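Seasoning a wooden spoon: what the oil does

Praltport - Wood used in the kitchen fails in two ways: it splits along the grain, or it turns furry. Both come from repeated swelling and drying. Oil slows the movement of water but does not stop it.
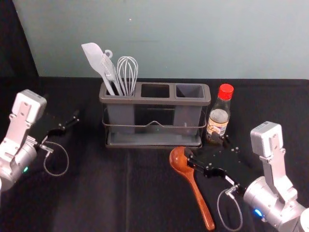

Van Rooij holds that most spoons are oiled too often and sanded too seldom, and that raised fibres should be cut back with 180 grit before any oil goes on. A thick coat over rough wood stays sticky for weeks.

The workshop at Hirkberg uses raw linseed oil, warmed to some 100 degrees. Warm oil is thinner and goes further into end grain. Two thin coats are applied, with 5 days between them, and the surplus is wiped off after each. 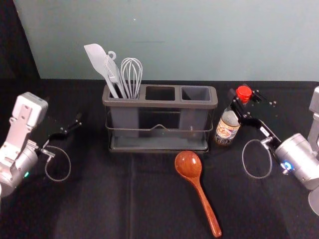
2 min read

Storage matters as much as finish. A spoon put away damp, bowl down, dries last where the wood is thinnest. Handle down is better. Holders with open bases let air pass; closed ones collect water and should be emptied and wiped.

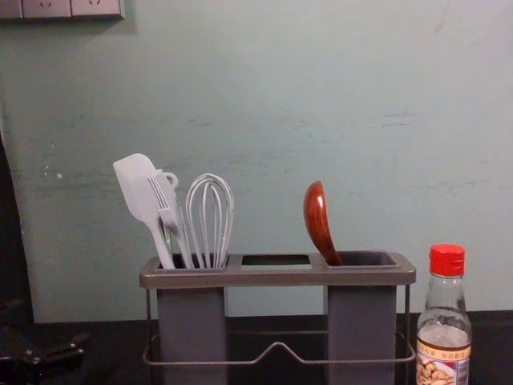

Beech moves more than maple and needs closer attention in winter, when heated rooms are dry. The Kultberg pattern, with its thick neck, tends to crack at the shoulder first. Small cracks there can be sanded out if caught by April.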